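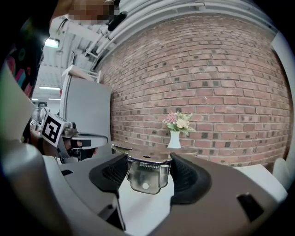

*Item 2 – table edge and the light gray unit behind it*

Hi all, my walk-through notes for the Rivudham room. I did it the slow way this time, all 55 points on the list, and I'm only writing up the ones where I had something to say. Date of check: 2023-08-01.

## Room and ceiling

- [x] **1. Pipes and beams overhead.** Fine from the floor. I didn't get up on a ladder, so Otakar, if you want the joints looked at, that's a separate visit!
- [x] **2. Table edges.** Ran my hand along the whole white edge, no chips or sharp spots. The little white rack on top of the gray unit slides when you nudge it (I nudged it) – please put some grip pads under it.
- [ ] **3. Exit sign.** Lit, but the test button sticks. Iveta has the part number.

## Walls and decoration

- [x] **4. Brick wall.** Love this wall. Mortar looks good to me, and I found no crumbs along the bottom.
- [x] **5. Flowers.** Allowed, as long as they stay away from outlets and power strips. Pink and white ones this time, very nice.

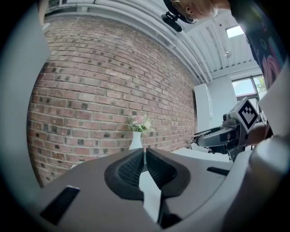
*Item 5 – vase on the white table, brick wall behind*

- [ ] **6. Narrow-necked vases.** Kristýna asked if we need a rule. I'd say keep them well back from where people are reaching, and wipe up spills right away. Leaving this one open until Takumi answers.

## Work table

- [x] **7. Tabletop clear enough to work on.** Yes.

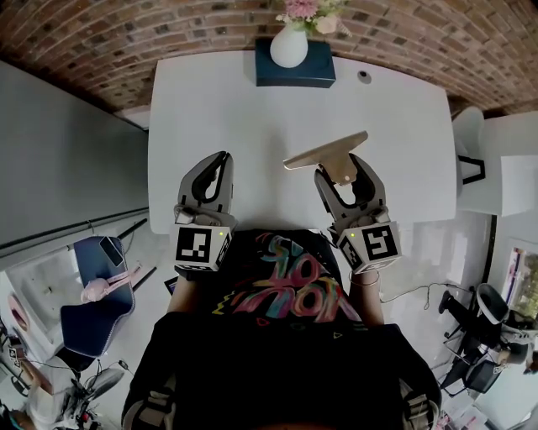

- [ ] **8. Things stacked on boxes.** The vase was up on the dark blue box at the far end of the table. Pretty, but I'd like it down on the tabletop – one bump and it's over.
- [x] **9. Flat plastic tools.** Checked the beige T-shaped one for cracks and rough edges, all good. Back in the drawer after use, please.
- [x] **10. Seating.** Chairs steady, nothing wobbles.

Open items are 3, 6 and 8. I'll be back in October to look at those again.

Ľubomír Gajdoš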